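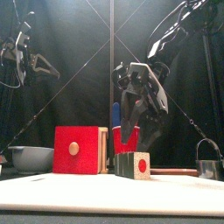
Crossed cables behind a white tabletop, with an upright rod at the centre.

How to steady a wobbly shelving unit with cross-bracing

A tall shelving unit with no back panel will lean sideways once it is loaded. Two lengths of wire cable fixed corner to corner across the back will stop it.

You will need
2 lengths of wire cable, each 40 cm longer than the diagonal
2 turnbuckles
4 screw eyes
Cable clamps, pliers and a spirit level

1. Empty the shelves and pull the unit away from the wall.

2. Measure both diagonals across the back. If they differ, push the longer one in until they match, then check the uprights with the level.

3. Drill pilot holes 23 mm from each corner and wind in the screw eyes by hand. Finish with the pliers.

4. Loop a cable through a top eye and clamp it. Fix a turnbuckle to the opposite bottom eye, opened nearly all the way, and clamp the other end to that. Repeat for the second cable.

5. Tighten each turnbuckle a little at a time, swapping sides as you go. Stop when both cables are taut - any more can bow the uprights.

Leave it for 10 days with the shelves loaded, then check the tension again.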